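12/22/19 - Camer site, upstairs room 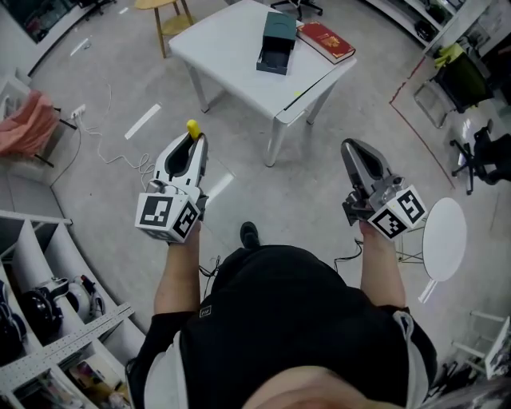 Third week of recording. Target for the shift was 117 usable takes between the two of us, and we closed slightly under it. Lenka did the morning block and I took over after lunch. The task sheet is still the short one: approach the table, pick up, set down, release, step back. Each take is trimmed by Fletcher and either kept or thrown out. He threw out 13 of mine, most of them for moving off before the fingers had fully opened. On the packing line nobody would have noticed that, and I wouldn't have either.

What I keep noticing is how much slower my hands have become. On the line the rate was set by the belt and I worked ahead of it by habit. With the grippers there are two fingers a side and no feel through them, so every grasp has to be looked at. Seija says the pace should be even and the path should be clean, and that speed is added afterwards by the people at Skalska who do the training. I wrote that down as she said it. I don't fully understand how speed gets added afterwards.

Wrists are sore again, right worse than left. I asked for the rest interval to be moved from every 19 takes to something shorter. Seija agreed to try it and will put it in the sheet. Clem thinks it should be by minutes and not by takes, as some tasks run three times as long as others. He has a point. The log only counts takes at present, so two people can do the same number and have done quite different amounts of work.

Pay was discussed at the change of shift. Those of us moved up from packing are on the old grade until June, with the review after that. Clem asked in front of everyone what happens to the line when the first two cells go in. The answer was that seven posts go from packing and an unspecified number come back as cell attendants. Lenka asked what an attendant does. Clear jams, reset, fill in the fault sheet, call Jatmont if it will not reset. She asked how many cells to one attendant and was told it hadn't been fixed.

My own view, for what it is worth in here, is that the ratio is the whole question. One person to two cells is a job much like the present one with less lifting. One person to six is walking from alarm to alarm for a full shift. I have put it in writing to the site manager and kept a copy.

Small matters. The headset strap was slipping by mid-afternoon and I lost a few minutes to it. Fletcher recalibrated twice, the second time after I had knocked the left cube against something. He is patient about this. The calibration routine could do with a printed card, as at present it lives in his head and he is on leave from tomorrow.

Downstairs the line was running with four on it and Myung cartons stacked back to the door. I went down at break and helped on the taping for ten minutes, mainly to use my fingers. Still quick enough - I kept up without thinking about it.

To do: ask Seija for the new sheet, get the calibration steps out of Fletcher by phone if he answers, find the wrist support from last winter.

Z. Aksoy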